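Robótica de servicio. Apuntes de la unidad 6
Evaluación de un producto comercial: el kit de simulación Grikura

Profesora: Suryani Lau
Prácticas: Dinesh Mishra

1. Qué se evalúa

Grikura es un paquete de simulación para tareas de manipulación doméstica. Lo distribuye Jarier con licencia por puesto. Incluye un editor de escenas, una biblioteca de objetos, varios modelos de brazo con pinza y un módulo de registro de episodios. El departamento tiene una licencia de prueba que vence en agosto, y el informe de esta unidad servirá para decidir si se renueva.

La licencia anual cuesta 470 euros por puesto. El precio cubre las actualizaciones y el soporte por correo, pero deja fuera la biblioteca ampliada de muebles, que se contrata aparte.

2. Contenido de la biblioteca

La versión instalada en el aula trae 3.366 modelos. Cada modelo tiene una malla visual, una malla de colisión simplificada, una masa y un coeficiente de rozamiento. Las dos mallas no siempre coinciden. En piezas cóncavas, como cuencos y tazas, conviene activar la vista de colisión antes de empezar y comprobar que el interior no aparezca relleno. Si aparece relleno, la pinza chocará con una superficie invisible al intentar agarrar el borde desde dentro.

Los parámetros físicos se pueden editar. Para el informe se dejan los valores de fábrica, salvo en el apartado 5.

3. Escenas de interior

Las escenas se componen a partir de una habitación, una superficie de apoyo y un conjunto de objetos. La superficie de apoyo no tiene por qué ser una mesa. El editor acepta cualquier plano con área suficiente, incluido el asiento de un sofá, y coloca el brazo en relación con ese plano. El entorno se carga completo, con suelo, paredes y mobiliario, de modo que cambian a la vez el fondo, la iluminación y las sombras.

Para la práctica usaremos la escena Cocco, con dos cuencos y un palito sobre tapicería oscura.

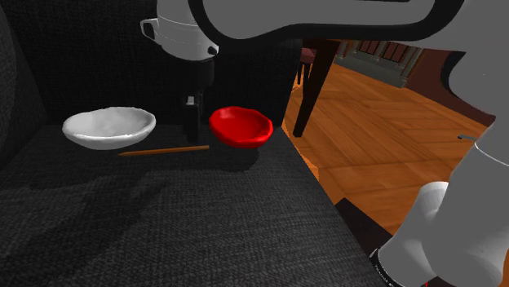
Figura 1. Escena Cocco en el simulador: la pinza sobre el palito, entre el cuenco blanco y el rojo.

El palito es el objeto difícil. Es delgado y está tendido casi en horizontal sobre la tela, por lo que la altura de cierre de la pinza admite poco error. Los cuencos permiten un agarre por el borde. Conviene fijarse también en el contraste: la pinza es negra y el respaldo casi negro, lo que complica la segmentación por color. Quien use un detector propio debe indicar en el informe qué umbral ha aplicado.

4. Procedimiento

Cargar la escena y guardar una copia con el nombre del grupo.
Fijar la semilla aleatoria y anotarla.
Ejecutar 200 episodios con el controlador de referencia, sin modificar la cámara.
Exportar el registro y clasificar los fallos en tres tipos: percepción, planificación y contacto.
Repetir la serie con el controlador del grupo.

Un episodio se considera válido si el objeto pedido termina levantado y los demás no se han desplazado. El registro calcula el desplazamiento, pero no avisa cuando un objeto vuelca sin cambiar de posición. Esos casos se revisan a mano.

5. Variación de parámetros

Cada grupo elige un solo parámetro, por ejemplo el rozamiento de la tela o la masa del palito, y repite la serie del controlador de referencia con dos valores distintos. La tela se simula como superficie rígida con textura. No se hunde bajo el peso de los objetos, y esta limitación debe constar al comparar con un sofá real.

6. Comparación con Udodlow

El curso pasado se trabajó con Udodlow. Sus contactos son más estables en agarres largos y su documentación es mejor. Grikura carga antes las habitaciones y el editor se aprende en una sesión. El exportador de Grikura escribe las trayectorias en ángulos articulares; quien necesite posiciones cartesianas de la pinza tendrá que convertirlas con el script de Dinesh, disponible en la carpeta de prácticas.

7. Entrega

Informe en PDF de 6 páginas como máximo, con la tabla de fallos, la semilla y una valoración razonada de la compra. Los registros se entregan comprimidos aparte. Las dudas sobre la instalación se dirigen a Dinesh Mishra.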